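# 로봇 팔이 일하는 곳에는 어떤 규칙이 있을까?

로봇 팔은 힘이 세고, 시키는 일을 몇 번이고 되풀이합니다. 그런데 로봇 팔은 옆에 누가 서 있는지 저절로 알지는 못합니다. 그래서 로봇 팔을 쓰는 곳에는 꼭 규칙이 있습니다.
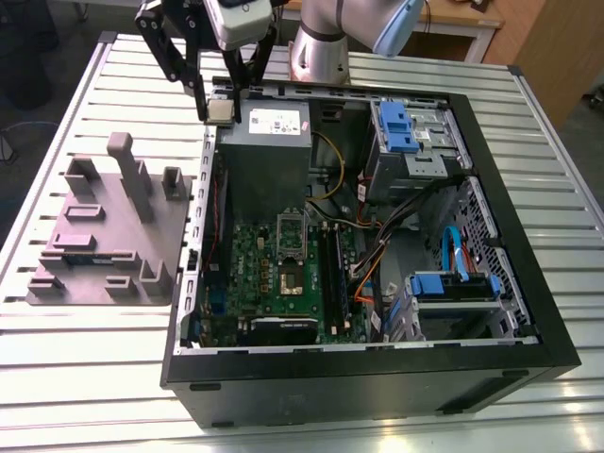 에스트브리지 어린이 기술 교실에서는 컴퓨터 부품을 다루는 로봇 팔을 배웁니다. 이 글은 교실에 처음 오는 어린이가 미리 읽는 글입니다. 손건우 선생님이 썼고, 규칙은 선생님들이 함께 정했습니다.

## 먼저 알아 둘 말

**로봇 팔**은 사람의 팔처럼 마디가 있는 기계입니다. 마디마다 모터가 들어 있어서 구부리고 돌릴 수 있습니다.

**그리퍼**는 로봇 팔 끝에 달린 손입니다. 손가락이 두 개인 것도 있고 세 개인 것도 있습니다. 손가락 대신 공기로 물건을 빨아들이는 것도 있습니다. 우리가 배우는 그리퍼는 손가락이 두 개입니다.

**작업 구역**은 로봇 팔이 닿을 수 있는 곳 전체입니다. 지금 팔이 멈춰 있는 자리만 뜻하는 말이 아닙니다. 팔을 쭉 뻗고 빙 돌렸을 때 닿는 곳까지 모두 작업 구역입니다.

**고정 틀**은 부품이 움직이지 않게 잡아 주는 판입니다. 홈이나 벽, 기둥이 있어서 부품을 정해진 자리에 둘 수 있습니다. 3D 프린터로 만들기도 합니다.

**비상 정지 단추**는 위험할 때 로봇을 바로 멈추게 하는 단추입니다. 보통 빨간색이고, 손바닥으로 칠 수 있을 만큼 큽니다.

## 규칙은 누가 만들까?

나라마다, 또 여러 나라가 함께 모여서 로봇 안전에 대한 약속을 만듭니다. 이런 약속을 **표준**이라고 합니다. 로봇을 만드는 회사는 표준을 보고 로봇을 설계합니다. 로봇을 쓰는 회사도 표준을 보고 울타리를 칠지, 로봇이 얼마나 빨리 움직여도 되는지 정합니다.

표준은 어른들이 읽는 두꺼운 문서입니다. 우리 교실의 규칙은 그보다 훨씬 짧습니다. 그래도 바탕이 되는 생각은 같습니다. 사람이 다치지 않게 하고, 기계와 물건이 망가지지 않게 하는 것입니다.

## 사람을 지키는 규칙

### 1. 바닥의 노란 선을 넘지 않습니다

우리 교실 바닥에는 노란 선이 그려져 있습니다. 로봇 팔이 켜져 있을 때는 선 밖에 섭니다. 팔이 가만히 있어도 마찬가지입니다. 로봇 팔은 다음 명령을 기다리느라 멈춰 있을 때가 많습니다. 멈춘 것과 꺼진 것은 겉모습이 비슷합니다.

연필이나 지우개가 선 안으로 굴러가면 줍지 말고 선생님을 부릅니다.

### 2. 움직이기 전에 큰 소리로 알립니다

로봇을 움직이는 사람은 시작하기 전에 “움직입니다!” 하고 말합니다. 둘레에 있는 사람은 모두 “네!” 하고 대답합니다. 대답을 안 한 사람이 있으면 시작하지 않습니다.

### 3. 비상 정지 단추 옆에는 늘 한 사람이 있습니다

이 사람은 다른 일을 맡지 않습니다. 휴대 전화도 보지 않습니다. 누가 “멈춰!” 하고 외치면 까닭을 묻지 않고 먼저 누릅니다. 잘못 눌러도 혼나지 않습니다.

단추를 누른 다음에는 선생님이 와서 살펴볼 때까지 다시 켜지 않습니다.

### 4. 머리카락과 옷을 정리합니다

긴 머리는 묶습니다. 목도리와 긴 끈이 달린 옷은 벗어서 사물함에 넣습니다. 목걸이 이름표도 벗습니다. 이름표는 스티커로 된 것을 따로 줍니다.

### 5. 처음에는 천천히

새로운 동작을 시험할 때는 가장 느린 속도로 합니다. 우리 교실에서는 같은 동작을 느린 속도로 12번 해 보고, 그동안 한 번도 부딪히지 않아야 속도를 올릴 수 있습니다. 11번째에 부딪히면 처음부터 다시 셉니다.

## 부품을 지키는 규칙

컴퓨터 안에는 약한 부품이 많습니다. 그중에서도 **CPU**는 아주 조심해야 합니다. CPU는 컴퓨터에서 계산을 맡은 작고 네모난 부품입니다. CPU를 끼우는 자리는 **소켓**이라고 합니다. 소켓 안에는 가느다란 금속 핀이 빽빽하게 서 있는 것이 있는데, 이 핀은 손톱으로 스치기만 해도 휠 수 있습니다.

### 6. 전기부터 뺍니다

컴퓨터 뚜껑을 열기 전에 전원을 끄고 플러그를 뽑습니다. 뽑은 플러그는 모두가 볼 수 있게 책상 위에 올려 둡니다. **전원 공급 장치**라고 하는 금속 상자는 절대로 열지 않습니다. 플러그를 뽑은 뒤에도 그 안에는 전기가 남아 있을 수 있습니다.

### 7. 정전기를 없앱니다

겨울에 문손잡이를 잡다가 따끔한 적이 있나요? 그것이 정전기입니다. 사람에게는 따끔하고 말지만 컴퓨터 부품은 고장 날 수 있습니다. 부품을 만지는 사람은 정전기 방지 손목띠를 찹니다. 털이 많은 스웨터는 입지 않는 것이 좋습니다.

### 8. 가장자리를 잡습니다

CPU는 옆면을 잡습니다. 아래쪽의 금색 부분은 만지지 않습니다. **메모리**도 금색 줄이 있는 쪽은 만지지 않습니다. 손에 묻은 기름이나 먼지가 그곳에 붙으면 전기가 잘 통하지 않을 수 있습니다.

로봇도 똑같이 해야 합니다. 그리퍼가 너무 세게 쥐면 부품이 상하고, 너무 약하게 쥐면 떨어뜨립니다. 그래서 쥐는 힘을 미리 정해 두고, 그 숫자를 공책에 적습니다. 다음 모둠이 마음대로 바꾸면 안 됩니다.

### 9. 부품마다 자리가 있습니다

부품은 고정 틀의 정해진 홈에 놓습니다. 사람은 부품이 조금 비뚤어져 있어도 보고 집을 수 있습니다. 로봇은 정해진 자리로만 가도록 되어 있을 때가 많아서, 조금만 비뚤어져도 잘못 집을 수 있습니다.

공구도 컴퓨터 케이스 안에 두지 않습니다. 일을 시작하기 전에 드라이버가 모두 통에 들어 있는지 봅니다.

### 10. 억지로 누르지 않습니다

CPU를 소켓에 넣을 때는 방향을 맞춘 다음 곧게 내려놓습니다. 잘 안 들어가면 멈추고 방향을 다시 봅니다. 로봇에게도 “이만큼 힘이 들면 멈춰라” 하고 미리 정해 줍니다.

## 우리 교실의 로봇, 앨비

교실에서 쓰는 연습용 프로그램의 이름은 앨비(Alby)입니다. 앨비를 켜면 화면에 로봇 팔이 나오고, 진짜 팔을 움직이기 전에 화면에서 먼저 움직여 볼 수 있습니다. 화면에서 부딪힌 동작은 진짜 로봇에게 시키지 않습니다.

지난 9월에 온 모둠은 화면에서 연습을 57번 한 뒤에 진짜 로봇 앞에 섰습니다. 그렇게 많이 하지 않아도 됩니다. 선생님이 됐다고 할 때까지 하면 됩니다.

## 잘못했을 때는

부품을 떨어뜨리거나 규칙을 어겼을 때는 바로 말합니다. 떨어진 부품은 겉이 멀쩡해 보여도 다시 쓰지 않고 빨간 상자에 넣습니다. 선생님이 나중에 검사합니다.

그리고 사고 공책에 이렇게 적습니다.

- 무슨 일이 있었나
- 그때 로봇은 무엇을 하고 있었나
- 다음에는 무엇을 바꿀까

이름은 적지 않아도 됩니다. 진짜 공장에서도 작은 사고를 이렇게 적어 둡니다. 다치지 않았더라도 다칠 뻔했다면 적습니다.

## 오는 날 준비할 것

- 앞이 막힌 운동화
- 긴 머리를 묶을 고무줄
- 연필과 공책
- 보호자가 이름을 쓴 안내장

다음 수업은 12월 22일입니다. 수업 시간은 40분이고, 그중 앞부분은 노란 선 밖에서 규칙을 연습하는 시간입니다. 늦게 온 어린이도 규칙 연습을 마친 다음에 로봇 옆으로 갑니다.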